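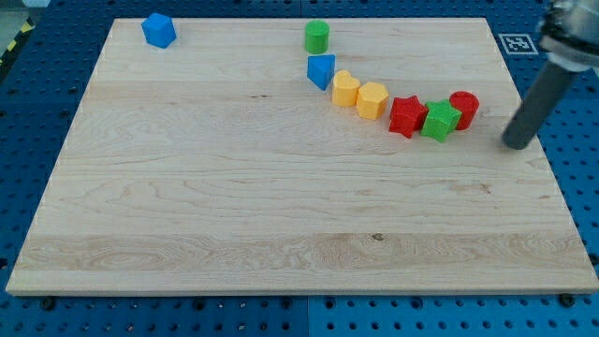 Teaching the Arm: Questions We Keep Getting

Maintained by Cinzia Costa and Jiahui Lü, Palthorpe workshop. Last tidied in June. If your question is missing, write it on the whiteboard and one of us will get to it.

Do I need to know how to program?

No. You need to know how to push a block across a board with a stick. Most people learned this before kindergarten and are surprised how bad they've gotten at it.

What is the task, exactly?

Pushing. The arm has a plain rod on the end, no fingers, and you steer it by remote so that the rod shoves the blocks where the prompt says they should go. A prompt might be "put the red star next to the green star" or "make a curve out of the yellow ones." You drive, the software records, and later the model tries to do what you did, including the parts you wish you hadn't.

Why can't I just pick the blocks up?

With a rod? We'd love to watch.

By hand or by remote?

Both are allowed, on different days. In hand mode you hold the wrist and walk the arm through the motion. In remote mode you sit at the Hivus controller and don't touch the arm at all. Check the sheet by the door to see which one we're doing. Mixing the two in one session makes a mess of the logs, and Jiahui is the one who has to sort them out.

How many demonstrations do you want?

The target for this round is 3,000. We have 700. Please stop telling us this is nearly a quarter.

How long is a session?

2 hours, with a break whenever you start swearing at the pentagon.

The heart won't go straight. Am I doing it wrong?

Probably you're pushing on one lobe. Try the notch between them, and go slowly. The stars have the same problem with more points. Triangles are fine on a flat side and hopeless on a corner. Cylinders behave as long as you keep them upright. If one tips over and rolls, end the episode, stand it up and start a new one.

Does it matter what the blocks look like at the end?

Only that they match the prompt. A curve is a curve. Cinzia once lost half a morning to a contributor who wanted the spacing even.

I bumped a block I wasn't supposed to. Do I start over?

Keep going and fix it. Recoveries are useful and we don't get enough of them. Start over only if a block leaves the board or the rod gets jammed against something.

Can I move the printed square tag on the workbench? It's in my way.

Please don't. The cameras use it to work out where everything is. Someone nudged it one Sunday and we threw out 132 episodes.

Can I reach in and straighten things during a recording?

Stop the recording first, press hold, then reach in. In that order. The striped tape is the line you stay behind while the arm is live, and yes, that includes leaning.

Will the robot learn my bad habits?

Yes. It has already picked up one of ours, a little wiggle before every push. We blame each other.

What's Dristex?

The recording program. If it freezes at "saving," wait. If it's still frozen after you've made coffee, call Su, which is the name of the help desk bot and about as much help as you'd expect. Then call Jiahui.

Can I bring my own blocks?

Ask first. Anything that slides on maple and can survive being hit with a rod has a decent chance.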